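Toast table back at Brandes hall from September, helpers wanted for early shift

Halville, local news in brief

The free breakfast table at the Brandes hall is coming back in September, doors 7.15am, and organisers say they could do with more hands before eight o'clock.

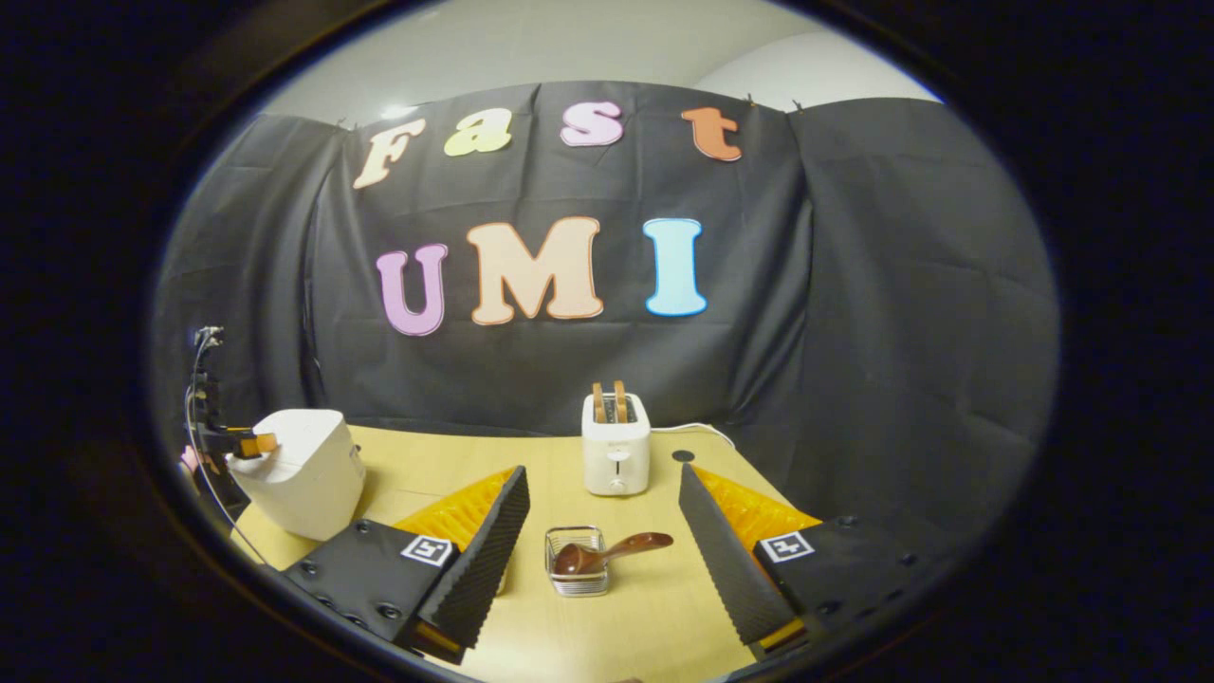 Last term 248 breakfasts went out over the counter, most of them toast, a good few of them rice. That's up on the winter, when the heating was off for a fortnight and people ate with their coats on. Frauke Hamann, who has run the table from the start, puts it down to the bus timetable as much as the food. The early bus from Wukton now gets in a good half hour before the school gates open, and the children had been waiting in the shelter.

"They were stood there eating crisps," she told us. "So we thought, well, toast."

Same set-up as before. Two-slot toaster, white, nothing fancy. Slow when there's a queue. A bigger one was talked about in spring but the sockets at that end of the hall won't take much more, and the electrician who came to look said leave it be until the rewiring is done. No date for the rewiring. Hamann says two slices at a time is fine if people don't all turn up at once, which they do.

Rice is for those who don't want bread. It went on the menu after a couple of parents asked, and it now goes on as soon as the hall is unlocked so it's ready for the first lot. Plain, or with an egg if there are eggs. Bring your own sauce if you're fussy, the hall bottle ran out in June and hasn't been replaced.

Spoons are a sore point. The table began last year with a full drawer of wooden ones and finished with hardly any. If you have one at home that isn't yours, drop it in the box by the door, no questions asked. Wooden spoons also welcome from anyone clearing out a kitchen. So are small glass dishes, the sort you'd put jam or butter in. Square or round, doesn't matter. Chipped ones no thank you.

Jam is sorted until half term. Plarudia, the allotment group behind the station, has promised 90 jars, mostly plum, some with rhubarb in. Labels to be checked as last year's rhubarb turned out to be gooseberry and there were complaints. Butter still has to be bought, and bread. The bread bill is the largest item by a long way and the baker on Mill Lane has said he'll hold his price untill Christmas.

Costs: free to under-16s, as before. Adults pay 50p or what they like. The tin is on the counter and gets emptied at the end of every morning, so please don't leave notes in it for the dance class, they won't get them.

Some changes to the mornings. Toast stops at 8.25am sharp, last year it drifted and the hall's next booking had to wait with their mats under their arms. Rice goes on till it's gone. Tables to be wiped and everything unplugged by quarter to nine. The leads are to be kept to the back of the table and away from where the little ones stand, after a kettle nearly went over in March. No harm done but it gave everybody a fright.

There'll be no kettle at all on the low table from now on. Tea from the kitchen hatch only. Squash as usual.

Helpers. Hamann needs 15 people for the rota to work and has ten, so 5 short. One morning a fortnight is all that's asked. You'd be there from about 6.50am and away before nine. Jobs are buttering, washing up, keeping an eye on the toaster (it sticks, push the lever down firmly and don't poke anything in the top) and chatting to the kids, some of whom are not at their best at that hour. Nor are some of the helpers, she adds.

Anyone who'll be making food has to do the short hygiene course first. It's an evening, it's free, and there is a biscuit. The next one is in the small room at Brandes, 6.30pm, use the side door as the front will be locked. Names on the sheet in the porch please so there are enough chairs.

One more thing from the hall. A grey lunchbox with a zip and a child's left glove have been on the windowsill since before the summer. Both go to the charity shop if not claimed in the first week back.

Parking at the Wukton end only while the kerb is being done. Bikes can go round the side, but not against the bins, collection lorry comes early and he wont get out to move them.

Offers of help, spoons and dishes to Frauke Hamann at the hall, mornings are best. If the door's shut, knock loudly, she'll be in the kitchen with the radio on.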